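Zoriana Prokopenko
Jul 13, 2022

1/ OK friends, it's marker sorting season at my place again, and I have been putting it off since before we moved to Sevport. Settle in, because I have opinions about pens and I'm going to share every one of them (sorry in advance to the people who followed me for the soup recipes). 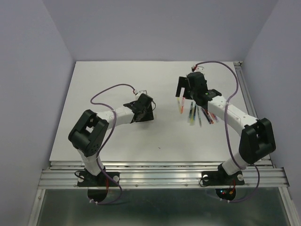
2/ My rule is that every marker gets a scribble test on scrap paper before it earns a spot in the cup. One good squiggle and you stay. If it squeaks or goes streaky I let it rest cap side down overnight and give it one more chance, because I'm soft.

3/ The yellows and oranges always go first in our house! Suns, giraffes, hair, more suns. I've started buying those as singles at the little art shop on Lomton Street and it has saved us from so many whole new packs.

4/ Kyrylo asked if I store mine standing up or lying down. Lying down, always, for the two-ended kind especially. I used to stand them in a mug and one end would fade on me every single time.

5/ If you have a big pale table, use it. Colors are so much easier to tell apart on white, and I finally stopped mixing up my pinks and my orange-reds.

6/ Caps without pens go in a jar. Yes, I have a jar. Dried-out ones go in a bag for the school drop box in August, and if yours takes them too, tell me where, I'd love to pass it along to my sister.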